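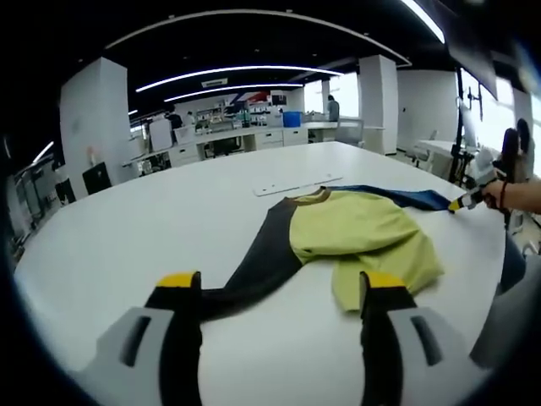
How do you fold a long-sleeved shirt when the sleeves never want to stay in place?

Put the shirt flat first, pull both sleeves out to the sides, and only then start to fold.

I learned this quite late. For many years I folded shirts in the air, holding them under my chin like my mother did, and my sleeves always came out in a ball. My friend Fikri Khoo watched me do it once and he was laughing so much that he had to sit down. Then he showed me his way, on a big table, and I have used it since that evening.

The middle of the shirt is the part I used to forget. If the cloth is bunched there, every fold after it will be crooked, so I smooth it with my palm from the collar down to the hem. After that one sleeve goes across the body, then the other one. I fold the sides in and bring the bottom up to the collar.

Shirts with sleeves in another color are easier for me, I must say. I can see at once which part is sleeve and which part is body! 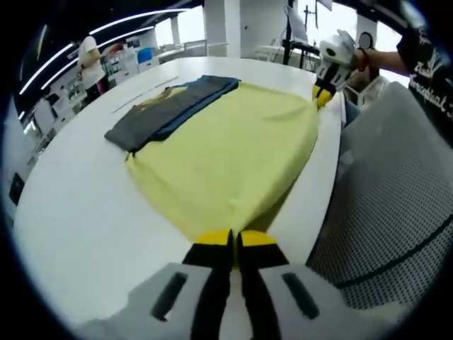
Thin cloth needs more patience than thick cloth. A sweatshirt stays how you leave it, but a light shirt makes small wrinkles again when you pull one corner too strongly. It is better to pull two corners together, slowly. With a second person it goes much faster, if both of you pull at the same moment.

I make my piles with the dark clothes apart, because I dress early and in bad light I mix navy with black. In January I want to try the same method with bed sheets. Fikri says it will not work for the fitted ones.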